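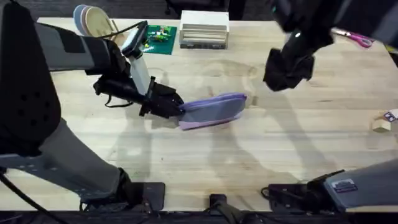 A purple two-layer piece on the wood-grain tabletop, one end held in the gripper.

Hernoston Table Tasks — README

Hernoston is a set of 409 recordings of small household jobs done on a wooden tabletop. Most involve soft items that get laid flat, straightened, folded or moved to one side. The table stays the same throughout.

Contents
clips/ — one folder per recording, numbered from 001
notes/ — a short text file for each clip, in plain English
items.csv — name, colour and approximate size of each item
splits/ — 329 clips for training, 80 for testing

Item names
Names follow everyday use. Colour goes first, then the kind of thing. Where an item has two shades, the darker one is listed first. If the annotators couldn't agree on whether something was a cloth or a mat, it is labelled "flat soft item" and both guesses are kept in the remarks column.

Known problems
Notes for clips 200 to 214 use "center" in places. The rest use "centre". Search for both.
Sizes were taken with a tape measure and can be out by up to 2 cm.
Folded items are listed at their unfolded size.

Credits
Notes by Luana Trindade and Trefor Foulkes. Item list by Wilfredo Padilla. Checking by Lindalva Amaral.

Last updated 28 July 2024. Send corrections to Cauã Medeiros with the clip number.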